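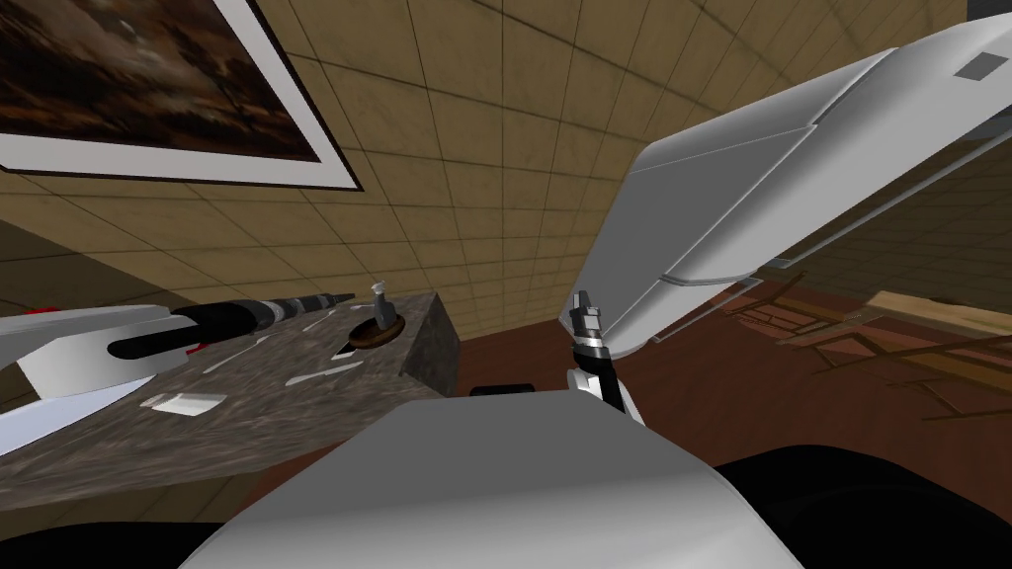 How long should a first oral history interview be?
Keep it under an hour. People tire, and you can always come back in June.

Before you go: charge the recorder, print the consent form, write 6 open questions. Not 20. Start with childhood streets, schools, the journey over. Leave silences alone, they usualy fill up. 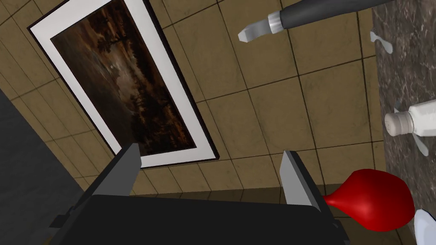

When should the consent form be signed?
After the recording, so they know what they've said. Read it aloud if asked.

Label files same day, name then place. Back up twice. Transcripts to Dulce Olvera at Montes by Mon 13 May, 800 words of summary max pls.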